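Arquivado em: Diário de campo | Arqueologia | 2 comentários

21 de outubro de 2019
por Trinidad Zapata

Segunda semana em Makhubela e continuo sem ver o tal santuário. O que vejo, da minha quadrícula, é um muro baixo de pedra seca, um piso de terra batida muito remendado e cacos, muitos cacos. O Bautista Retamal apareceu ao almoço com o comunicado já escrito, a palavra "santuário" no título e outra vez no primeiro parágrafo. Perguntei-lhe em que se baseava. Nas duas figurinhas de barro, respondeu. Duas figurinhas, uma delas sem cabeça, apanhadas numa camada de entulho que pode ter vindo de qualquer lado. Já vi templos nascerem de menos, é verdade, e também os vi desaparecer na campanha seguinte sem que saísse comunicado nenhum.

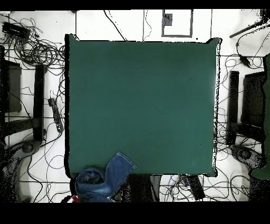

A tarde foi de inventário. Chegámos aos 273 fragmentos do sector norte, quase tudo louça de cozinha, fundos queimados, asas partidas rente. Se ali se rezava, também se comia bastante. A Elba Lagos acha que uma coisa não exclui a outra e tem razão em teoria, mas eu gostava que a teoria viesse depois da estratigrafia e por enquanto a estratigrafia é um desenho a lápis que três pessoas corrigiram, cada uma à sua maneira. O corte oeste continua por limpar. Chove desde sábado e o toldo da Situmero pinga no canto de sempre.

À noite li a discussão que ficou do relatório de agosto, para ver se era eu que andava azeda.

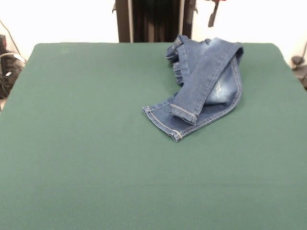
Monique Guillot escreve lá que o alinhamento do muro com o nascer do sol é demasiado exacto para ser acaso, e que em Dinmont se aceitou a mesma leitura com menos dados. Pois aceitou-se. Em Dinmont mediram 4 muros e publicaram o que dava certo. Um muro tem de apontar para algum lado, e o nosso aponta também para o poço, coisa que me parece bem mais útil a quem lá vivesse.

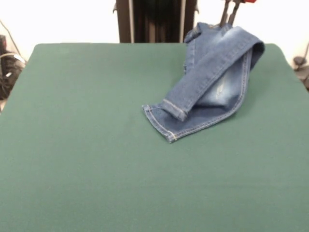
O problema do entulho é este: as peças ficam umas por cima das outras e a ordem que lhes damos depende de onde começamos a puxar. Tentei explicá-lo ao Bautista. Umas calças de ganga amarrotadas em cima de uma mesa verde, uma perna estendida e a bainha virada para a esquerda, e alguém a garantir-me que a bainha aponta para a esquerda por motivos rituais. Ele riu-se, mas o título do comunicado ficou como estava. Amanhã peço que ponham pelo menos um ponto de interrogação, e que mandem datar o carvão do piso antes de chamarem a televisão.

Levar joelheiras. Pedir mais sacos.

Comentários

Haruna Miyazaki
E as figurinhas, alguém viu se o barro é local? Sem isso nem sei de que se está a discutir.

Elba Lagos
Trinidad, o desenho a lápis foi corrigido por duas pessoas, a terceira só apagou. Quanto ao poço, falta provar que é da mesma época do muro.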